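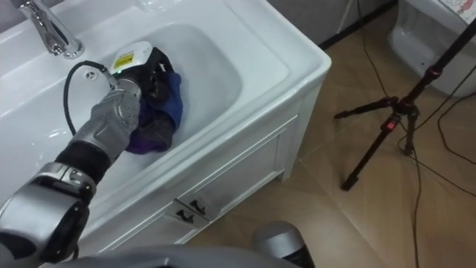 Sink task, arm working in the basin with the cloth in its gripper.

Lerkia Household Task Rules — progress report to the Ernadar fund
Prepared by Niamh Horgan, 2026-03-06

You asked for a plain account of whether the draft rules are worth the money so far. My answer is partly. We have a text of 30 clauses, and I would defend perhaps half of them in front of anyone who has to clean a bathroom for a living. The rest read well and test very little.

Since the last report we have logged 527 sink runs against a target of 1,000. Ferhat Dursun keeps the log and would like me to say we are on schedule. We are a little past halfway with a month to go, so I won't say it. The April deadline can be met if we stop rewriting the scoring sheet between batches. We have done that twice, and runs scored on the old sheets cannot be compared with the new ones without going back through every recording.

The main trouble is clause 12, "the surface shall be clean at the end of the task." Clean to whom? The draft gives no lighting, no viewing distance and no minimum size for a mark.

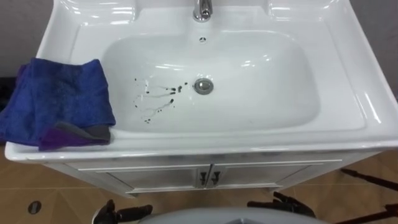

A few dark spots on white glaze are easy to agree on. Thin streaks are harder. Kheri Gachanja and Fadime Kurtuluş scored the same batch separately and disagreed most often over faint lines near the drain, where one called a pass and the other a fail. A rule that two trained people read in opposite ways is a suggestion. I have asked for a photo reference card with three grades of mark, and for the clause to be withdrawn until the card exists.

Clause 17, on cloths, has the opposite fault. It is very exact about how a cloth is folded before the run and says nothing about where it may be left afterward. Trisevcombe, who reviewed the draft for us, thought this was minor. I don't. If a towel may lie across the rim at the end, then part of the rim goes unchecked — and we would be passing surfaces that the scorer never saw.

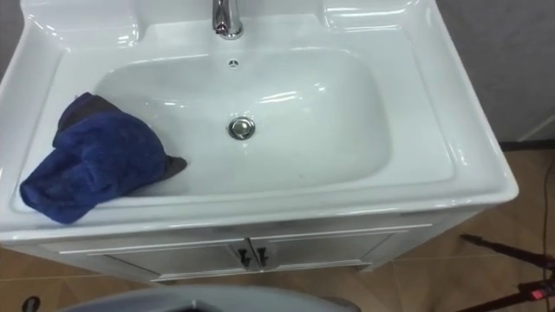

Basin with the towel over the left side of the rim.

Yiğit Karaca's proposal is to require every cloth off the sink before scoring. It adds time to each run, but I support it.

Spending is in line with the plan except for scoring hours, which are over because of the repeat work described earlier. I am not asking for more. I am asking you to hold the second payment for the public version until clauses 12 and 17 have been rewritten and scored again by two people who haven't talked to each other. Kılıçarslan has offered to supply one of them.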